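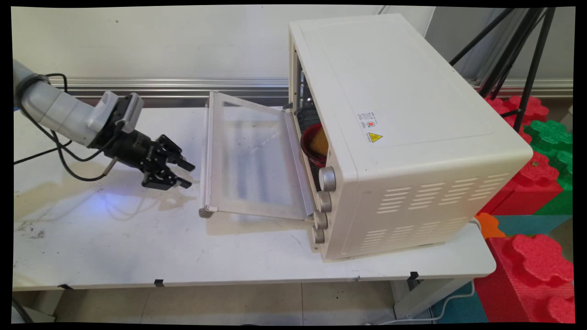

# Wavico releases Temow 2, planning software for arms that have to reach into things

**DAMWOOD, March** – Wavico today releases version 2 of Temow, its motion planning and perception software for single robot arms working in cramped, badly lit and generally unhelpful places. The new version is aimed at teams whose robots must put a gripper inside a cupboard, a drawer or a toaster oven and bring it out again with both fingers attached.

Most planners are very good at open space. Give them a bare bench and a cube and they will produce a path of great beauty. Give them an oven with its door down and a red bowl on the rack, and they tend to go quiet for a while and then suggest coming in through the back wall.

Temow 2 treats an opening as a thing in its own right. The user marks the mouth of the appliance once, and the planner works out which wrist angles will fit through it, where the door sits when lowered, and how far the fingers can go before they meet the rack. It then plans the way out before it commits to the way in. Early users of version 1 had asked for this, some of them in capital letters.

"We spent the first year teaching the arm to reach the bowl and the second teaching it that the door was still there on the way back," said Manju Thakur, who leads the planning team at Wavico. "A lowered glass door is a miserable object. The depth camera sees straight through it, the arm believes the camera, and then you are on the phone ordering a door."

## What is new

**Doors and drawers as moving parts.** Hinged and sliding parts are now stored with their range of movement. If a door is left halfway, Temow 2 plans around where it is and flags the difference from where the last program left it.

**Glass handling.** Transparent panels can be declared by hand or proposed by the perception module from their edges. Proposed panels stay solid until a person says otherwise. The earlier version had the opposite default, for which Wavico has received a good deal of feedback.

**Cable allowance.** Users can set a keep-clear volume that follows the wrist, so that loops of gripper cable are counted as part of the arm. The volume is a fat, ugly sausage and makes no attempt to model a real cable. In testing it stopped nearly all the snags that a more elegant method had missed.

**Replay and compare.** Each run is saved with its plan, its sensor record and the path the arm took. Two runs can be laid over each other on screen, which shortens most arguments about whose change broke the demo.

## Tests

Wavico ran 2402 planned reaches into household appliances before release, using 18 layouts. Planning time was capped at 600 milliseconds per reach. Where no safe path was found within the cap, the software was required to say so and hold still, and a refusal was logged as a refusal. The full log, including almost 200 refusals, is supplied with the release for anyone who would like to spend an evening with it.

Food was part of the trials throughout. The software has no opinion on cooking and cannot tell whether anything is done.

"The test I care about is a boring one," said Tharushi Marikar, who runs integration testing at the Damwood site. "Somebody moves the oven a hand's width, doesn't tell anyone, and goes to lunch. Version 1 would carry on with great confidence. Version 2 stops and asks for a new scan. I have never been so pleased to see a warning message."

## Availability

Temow 2 is available to existing licence holders from today and to new customers later in March. Projects made in version 1 open without conversion, although glass panels will need to be checked by hand. The Mladenović add-on for two-finger parallel grippers is included in the standard licence, having previously been a separate download that few people managed to find.

Support for two arms sharing one appliance is in development. Wavico is not giving a date, having given one last time.

## About Wavico

Wavico makes planning and perception software for robot arms. It is based in Damwood, where it also does its own testing.

**Press contact:** Wavico press desk, Damwood. Calls are answered from 9.30 am. Review copies and the test log are available on request.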